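Sotura Residence, Guest Bathroom 11
Sanitary and Electrical Safety Inspection Checklist, with Comments

Building management: Acharya Property Services
Form: 293, revised April
Inspection date: 29th August
Inspector: Tharun Raju
Work order: 982
Type of inspection: Routine, occupied unit

Ratings used on this form
S = Satisfactory
C = Satisfactory with comment
A = Action required
N = Not inspected on this visit

Section 1. Toilet and bidet seat

1.1 Bowl free of cracks and chips: S
1.2 Bowl interior clean: A
1.3 Lid and seat fully assembled, bumpers in place: C
1.4 Side control panel attached: S
1.5 Control panel labels legible to users: N
1.6 Tags, ties and packing material removed: A
1.7 Base secure on floor: N

Comments. The bowl is stained around and below the waterline and is to be descaled before the next inspection. Housekeeping shall use the non-abrasive product listed in the Comgate supply schedule. Chlorine products and acid products shall not be used together or one directly after the other. Four bumpers are present on the underside of the lid. The seat bumpers were not examined and shall be checked when the bowl is cleaned.

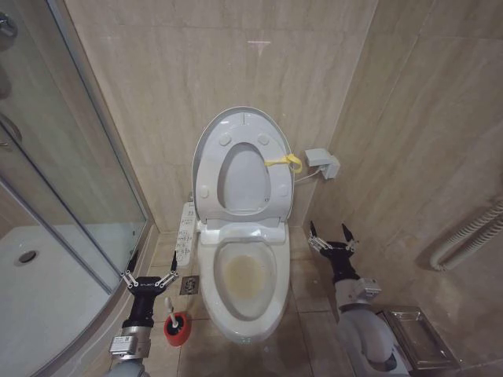
Item 1.2, staining in bowl; item 1.6, yellow strap on lid; item 2.1, outlet beside toilet.

The yellow strap looped around the right side of the lid is to be removed and disposed of. Straps and ties of any kind shall not remain on a lid or seat once a unit is in use. Where a strap marks a unit as awaiting service, the service must be entered in the room log and the strap replaced by the standard door card.

Section 2. Electrical

2.1 Outlet box mounted to wall, plug inserted: C
2.2 Power cable clear of the floor walkway: S
2.3 Ground fault protection tested: N
2.4 Outlet rated for damp location: N

Comments. The bidet seat is supplied from a light gray outlet box on the wall to the right of the toilet. The cable is short and runs directly to the back of the unit. The ground fault test requires the panel key, which was held at the Dusura building on the day of inspection. Items 2.3 and 2.4 are carried forward to the electrical contractor and must be closed under the present work order. Until they are closed, housekeeping staff shall not spray water or cleaning solution toward the outlet or the side control panel. Both are to be wiped with a cloth that has been wrung out.

Section 3. Floor and drains

3.1 Floor tile level, no raised edges: S
3.2 Grout lines intact: S
3.3 Floor drain grate in place: S
3.4 Shower drain in place: S
3.5 Floor drain flow test: N
3.6 Loose items kept clear of walking area: C

Comments. The toilet brush and its red holder stand on the floor between the toilet and the shower. This is a walking area for anyone stepping out of the enclosure. The holder shall be moved to the rear wall, where it will not be kicked or stepped on at night. It must not be placed over the floor drain. The flow test is to be done with one full bucket, poured slowly, and the result entered on page 67 of the room log.

Section 4. Shower enclosure

4.1 Glass panels free of visible cracks: S
4.2 Metal frame strips seated: S
4.3 Door travel and closing: N
4.4 Hoses and pipes secured: C
4.5 Water temperature at outlet: N
4.6 Slip resistance of tray: N

Comments. Glass was checked by eye from outside the enclosure only. Edges and corners at floor level require closer examination with a flashlight. Any chip at the edge of a panel, however small, is to be reported the same day and the shower closed until the panel is replaced. Small bottles and containers shall be kept on a shelf or in a caddy.

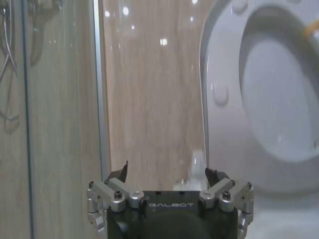
They shall not be left on the tray, on the toilet lid or on top of the frame. Residents who prefer their own products may request an additional caddy from the front desk at no charge. Shower hoses are to hang without kinks and without touching the tray. The hose connections were not opened on this visit, and the C rating under 4.4 is given on that basis.

Section 5. Walls and ventilation

5.1 Wall tile secure: S
5.2 Sealant at wall and floor joint: C
5.3 Exhaust fan operation: N

Comments. Sealant behind the toilet could not be examined closely because of the position of the unit in the corner. It is to be viewed with a hand mirror when the bowl is descaled. The fan is on the same circuit as item 2.3 and shall be tested at the same time.

Section 6. Actions and responsible parties

1.2 Descale bowl. Housekeeping. Within two working days.
1.6 Remove strap from lid. Housekeeping. Same day.
2.3 and 2.4 Ground fault test and outlet rating. Electrical contractor. Within five working days.
3.5 Drain flow test. Maintenance.
3.6 Relocate brush and holder. Housekeeping. Same day.
4.3, 4.5 and 4.6 Full shower check. Maintenance.
5.3 Fan test. Electrical contractor.

The room may remain in use while these actions are open. If the ground fault test fails, the bidet seat shall be unplugged at once and the front desk informed. Completed items are to be initialed by the person who did the work and returned to the inspector with the room log.

Inspected by: Tharun Raju
Copy to: Housekeeping, Maintenance, Front Desk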